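Support > Purchasing and Planning > Equipment Requests

Second conveyor station: what do we really need to order?
Opened by Javiera Troncoso, July

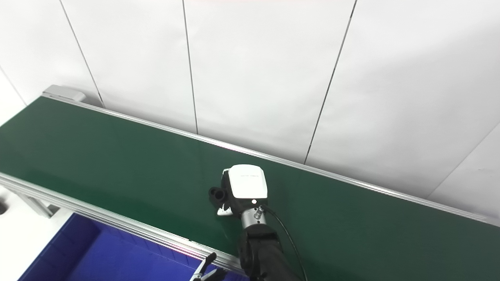 Station 1, green belt, with the blue bin below the near rail.

Javiera Troncoso, 9:10 a.m.
Good morning, everybody! I'm putting together the request for a second station like the one we have now, and I'm stuck on a few lines of the quote, so I hope you'll bear with me. Silano quoted the belt with side rails, legs and drive for 2,000 before freight, and that part I understand. What I can't work out is whether the grippers come with their cables or whether those are a separate line. The Kernska quote says "gripper, complete" and leaves it there. I'd also like to know how many bins to put down, and whether we should buy spare fingers now or wait until the fall budget opens.

Maximiliano Daza, 10:25 a.m.
Hi Javiera, thanks for taking this on, I know it landed on your desk with very little warning. I called Kernska and had a nice long talk with their sales desk. "Complete" means the gripper body, the cover and one set of fingers. The wrist cable is separate, at 75 each. Please order one more than we need. On our arm the cable loops out beside the forearm and lies partly on the belt, and I'd like clips to hold it closer on the new station (they sell those too, up to 200 for the full kit, depending on arm length).

Javiera Troncoso, 11:40 a.m.
Oh, that helps so much! Cables and clips are on the list. Does the clip kit fit both arms, or is it one kit per arm?

Maximiliano Daza, 11:52 a.m.
One per arm, I'm afraid. I should have said so.

Vicente Navarrete, 1:15 p.m.
Jumping in about the bins. We'd be happy with the same blue plastic kind, and the Toledo warehouse has plenty on the shelf, so you can take that line off the quote completely and put the money toward fingers. Do measure the leg height before you sign, though. The bin has to fit below the near rail with room to lift it out, and Silano sells two heights.

Javiera Troncoso, 3:30 p.m.
Bins are off, fingers are on. I've asked Silano to confirm the leg height in writing and will attach their answer when it comes. Leaving this open until then.

Status: waiting on vendor

Related tickets
Freight charges on the Trullia order
Clip kit sizes by arm length
Spare fingers: who keeps the stock?
Moving budget lines before fall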